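Open day, talk 2: collecting demonstrations with a hand-held gripper
Speaker notes, O. Fontes
Drosthorpe, main lab, July 28, 2025

Slot is 2 x 20 minutes with the same talk repeated for the second group. Start when the door closes. Leave the clicker on the lectern for Wayne afterward.

Slide 1. Title

Say name and group. Say that questions are fine at any point. The first group will be mostly people from Phelan, who know conveyors and fixed automation well and have little contact with learned control. Skip the history of industrial arms for them. Keep it for the second group, one minute at most.

Slide 2. What the Cestidex project does

We record people doing short tabletop tasks with a gripper held in the hand. The recordings are used to train a policy, and the policy then runs on an arm fitted with the same fingers. No arm is needed during recording. State this twice, because at the February visit several people left thinking the operator was steering an arm in another room.

One task currently has 560 recorded episodes. Of those, 200 are held back and never used for training. Do not get drawn into whether that is the right split. It was set before the first recording and we have kept it.

Slide 3. The tool

Two fingers, one trigger, one camera looking past the fingers at the work. The camera sees what the operator's hand is doing and very little else. Explain that this is the point of the layout: the policy gets the same view later, from the arm.

Pass the spare tool around. Remind people to keep hair and lanyards clear of the linkage. Collect it before slide 5 or it will not come back.

Slide 4. View from the tool

Leave this one up for a full minute. Point out the width between the open fingers first, then the wire basket at the far side of the gap. Most of the basket lies outside the view. The operator has the rest of the room in sight and the policy has only this. 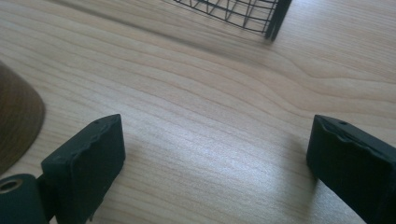

Wayne Crabtree read these notes in draft and asked whether the glare question should come up here at all, given that visitors tend to fix on it and the discussion runs past the slot. His preference was to answer it if asked and otherwise go straight to finger alignment.

I have kept it in, shortened. A bright patch on a table removes surface detail in that part of the picture. The policy has to cope with that, and the practical way to get there is to record under different lighting. We do not mask the patch out in processing. If someone asks about polarizing filters: tried at Kustitlow, results not ready to show.

Then alignment. Both fingers stay in view during recording, at least at the tips. This gives a direct visual reading of the opening, which we compare with the reading from the encoder. When the two disagree by more than 3 mm the episode is flagged and a person looks at it.

Slide 5. Finger material

Soft fingers tolerate a poor approach angle. Hard fingers are easier to model and less forgiving in use. We settled on soft. They wear at the tips, and a worn pair grips differently from a new pair, so fingers are replaced in pairs and the replacement is logged with the episode number.

Phelan people will ask about cycle life. Answer: we do not have a figure we would stand behind.

Slide 6. Live demonstration

Wayne operates, I talk. Order of work:
Home position, trigger open.
Approach, grasp, lift, place, release.
Return to home position, stop recording.
Play the episode back on the left screen.

Do not talk during the grasp. Wayne needs to hear the click from the trigger and the front row wants to hear it too.

If the recording fails, repeat once. If it fails again, go to the stored episode and say that it is stored.

Slide 7. What goes wrong

Operators move too fast. The hand is quicker than the arm, and a motion the arm cannot follow is of no use for training. New operators need a session before their speed settles.

Operators also correct with the wrist without noticing. The arm can reproduce most of this, but near its joint limits it cannot. Show the rejected episode here, full length, no commentary until it ends.

Clutter at the edge of view. We leave it in. A policy trained only on bare tables did badly on our own benches.

Slide 8. Trying it

Anyone who wants to can record one episode at the bench by the window, 2 people at a time. These recordings are deleted at the end of the day. Say so before anyone picks up the tool.

Questions likely to come up

Does it work with gloves on? Yes, thin ones.
Can the data be moved to another arm? Yes, if the fingers and camera position are kept the same.
Is there a paper? Not yet. Take an email address.

Hand over to Wayne for the Kustitlow part. Check that the spare tool is back in its case.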